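自动化与我们的工作:员工常见问题
Uven 公司人事与培训组编写,更新日期:2022年7月11日 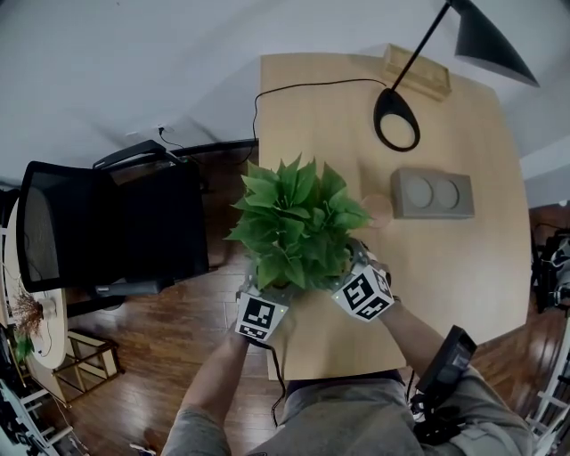

示范工位:操作员双手各持一只夹爪,在木桌上对着一盆绿植做动作。

从春天开始,公司逐步把一部分搬放和整理的工作交给机械臂。很多同事写信来问,自己的岗位会怎么样,示范工作要做什么,数据会给谁看。我们把问得比较多的问题集中在这一页。如果您的问题没有在里面,请看最后一条。

一、这个项目叫什么?由哪些部门参加?

项目的名字是 Kokidow。参加的有仓储部、办公室服务部和绿植养护组。机械臂的安装由合作公司 Willness 负责,软件的训练由我们自己的技术组负责。人员的安排,包括排班和培训,都由人事与培训组决定,Willness 不参与这个决定。

二、“示范”是什么工作?

示范就是由有经验的同事把平时的动作做一遍,让系统学习。操作员不用写程序,也不用懂英语。您手里拿两只夹爪,用夹爪代替手指,去拿、放、转动或者扶住一件东西。夹爪外面有黑白图案的方块,系统用这些图案来判断夹爪在什么位置、朝什么方向。所以请不要在方块上贴胶带,也不要用手挡住图案。

三、为什么要用花盆和台灯这样的东西来练习?

第一批任务来自办公室服务部的日常工作,就是换桌面、摆物品、给植物换位置。这些工作看起来简单,但是对机器比较难。叶子是软的,每一盆的形状都不同,电线在桌上的走向每天也不一样。纸箱的任务放在第二批,预计八月开始。

四、我的岗位会被取消吗?

在 Kokidow 项目的范围以内,公司已经书面承诺,不因为安装机械臂而解除任何一份合同。这个承诺包括固定期限的合同。但是我们也要说清楚:岗位的内容会改变。例如仓储部晚班的搬放工作会减少,检查和处理异常的工作会增加。有的同事会喜欢这个变化,有的同事不喜欢,我们都理解。如果您不愿意换内容,可以向主管提出,先留在没有自动化的班组。

五、参加示范是自愿的吗?

是自愿的。主管可以推荐您,但是不可以命令您。不参加不会影响年度评价。已经参加的同事,也可以在任何一个星期结束以后退出,不用写理由。

六、参加示范有补贴吗?

有。每个示范班次补贴 400 元,与工资一起发放。完成全部培训并且通过考核的同事,另外一次性得到 800 元。补贴按班次计算,不按动作的次数计算。我们特意这样规定,不希望大家为了多做而做得太快。动作太快的记录,系统一般也不能用。

七、一个班次多长?会不会很累?

一个示范班次是 2 小时,中间有休息。夹爪比手重,刚开始的几天,手腕和前臂可能会酸。请按照培训老师的方法,把手肘靠近身体,不要一直举高。桌子旁边有椅子的时候,休息时间请坐下来。感觉疼痛时要马上停止,并且告诉班长,当天的补贴照常发放。

八、穿衣服有什么要求?

没有专门的制服。请穿舒服的衣服,短袖或者把袖子卷起来比较好,这样袖口不会碰到夹爪。手链、长项链和宽松的围巾请先放在柜子里。有线的夹爪,开始以前要检查线的位置,不要让线绕在手臂上,也不要踩到。

九、系统记录哪些内容?会拍到我的脸吗?

系统记录桌面上的画面、夹爪的位置和夹爪的开合。画面里会有您的手和手臂,有时也会有衣服的一部分。如果不小心拍到脸,技术组会在保存以前做模糊处理。声音不记录。记录用编号保存,编号和姓名的对照表只放在人事与培训组。

十、这些记录会用来评价我的工作速度吗?

不会。这一点写在工会与公司的协议里面。主管看不到单个操作员的记录,只能看到整个班组完成了多少任务。如果有主管拿示范记录来批评您,请直接告诉我们,这是违反规定的。

十一、现在已经收集了多少记录?什么时候够用?

到现在为止,已经收集了超过 4,000 条可以使用的记录。够不够用,要看任务。平的、硬的物品学得比较快,植物和带电线的物品慢很多。技术组每个月在内部网公布一次进展,用比较容易懂的文字写,请大家去看。

十二、如果我打翻了东西怎么办?

没有关系,示范用的物品损坏了,不需要您赔偿。请先把夹爪放好,再收拾桌面。碰到有水或者有泥土的时候,要先关掉附近的电源。没有成功的动作也请不要自己删除,按一下“失败”按钮就可以了,技术组也需要这些记录。

十三、机械臂开始工作以后,谁对错误负责?

机械臂造成的错误由班组登记,由技术组负责分析,不算在当班同事个人身上。但是当班同事有责任在看到危险的时候按下红色停止按钮。按错了也没有处罚。我们宁可多停几次。

十四、我不太懂电脑,可以转到新的岗位吗?

可以。新的岗位主要有三种:示范操作员、机械臂看护员、质量检查员。第一种几乎不用电脑。后两种需要看屏幕和填写简单的表格,培训里会从头教。去年在 Onyshchenko 仓库做试点的时候,几位在那里工作时间很长的同事学得很好,他们很清楚什么东西容易倒,什么东西不能夹太紧,这样的经验在说明书里找不到。

十五、培训在什么地方?用工作时间吗?

培训在二楼的示范室,全部算工作时间。晚班同事如果要白天来培训,当天晚上就不再排班。交通费按平时的办法报销。

十六、排班会不会因为机械臂而改变?

会有一部分改变。仓储部的晚班可能从八月起提前结束。夜间津贴减少的同事,公司会按原来的标准补足差额,补到今年年底。明年怎么做,现在还在与工会商量,有结果以后我们会更新这一页。

十七、我有意见或者别的问题,可以找谁?

请写信到人事与培训组的公共邮箱,或者把纸条放进食堂门口的蓝色信箱,可以不写名字。有关安全的问题请不要写信,直接打值班电话。一般的问题我们会在五个工作日以内回答,多人问到的问题会加到这一页上。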